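# Holding the Line at Groditz: A Small Department Rethinks Its Water Supply

*28 Oct 2020*

When the Groditz Fire Department was toned out in July for a barn fire on the Bralomico Road, the first engine arrived with 1,000 gallons in its tank and no hydrant within two miles. Crews had that water on the fire within minutes. The second tanker, coming from the far side of the district, did not reach the property until the tank was nearly empty.

The barn was lost. The farmhouse was saved, and there were no injuries to residents or firefighters. The department's written review of the incident has since become the basis for a broad revision of how it moves water in the rural half of its district.

## A District Without Hydrants

Groditz protects 55 square miles with 28 active members and two stations. The village center is served by a municipal main that dates from the 1950s and remains dependable. Outside the village, the department relies on ponds, creeks and a single reservoir at Gajdoš, where a dry hydrant was installed with county assistance.

The review found that several rural fill sites listed in the department's records were no longer usable. Two had silted in. Another stood behind a gate that had been locked when the property changed hands. In each case, the information given to responding crews was out of date, and officers had no means of learning this until an apparatus was already on the way.

Members spent the rest of the summer inspecting every site on the list. They measured depth, noted the condition of the access road and recorded whether a loaded tanker could turn around without backing. The result is a list of 14 approved sites, each with a map page carried on all apparatus and a matching entry at the dispatch center.

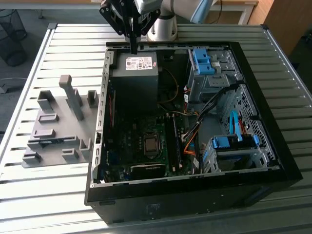
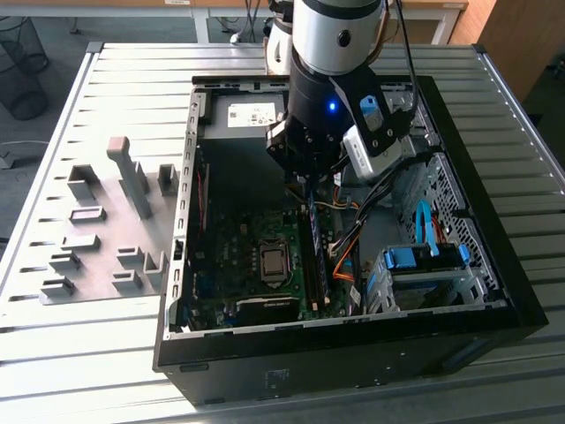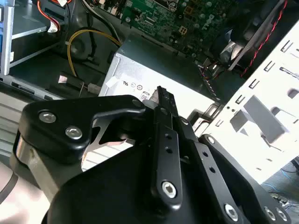

## Changes to the First Alarm

The most visible change concerns dispatch. Under the former plan, mutual aid tankers were requested by the first officer on the scene. Under the new plan, any reported structure fire outside the hydrant area brings three tankers on the initial alarm, including one from Bralomico. A fourth is moved up to the Groditz station to stand by.

The department has also assigned water supply to a separate officer on its own radio channel. In July, the incident commander handled fire attack and tanker requests on the same channel, and the review identified several messages that were missed or had to be repeated.

Neighboring departments were consulted before the plan took effect. Bralomico asked that its tanker be released as soon as a shuttle is established and local units can maintain it, and the agreement was amended to say so.

## Practice on the Road

Three drills have been held under the new plan. The most demanding took place at Gajdoš, where crews set up portable tanks and ran a shuttle for over two hours. Flow was interrupted once, when a fill line coupling was found to be incompatible with an older tanker. An adapter is now carried on each unit.

Drivers reported that the fill site itself was seldom the cause of delay. Time was lost at the dump site, where tankers waited for one another in a narrow lane. The operating guideline now calls for one-way traffic wherever the roads permit, and for a member to be posted at the entrance with a portable radio.

## Remaining Work

The department has applied for funding to install a second dry hydrant on the west side of the district, where the longest tanker runs occur. A decision is expected next year. Until then, fill sites will be checked each spring and fall, and landowners will be asked to notify the station before changing a gate, culvert or access road. Notices with the station's telephone number were mailed with the fall newsletter.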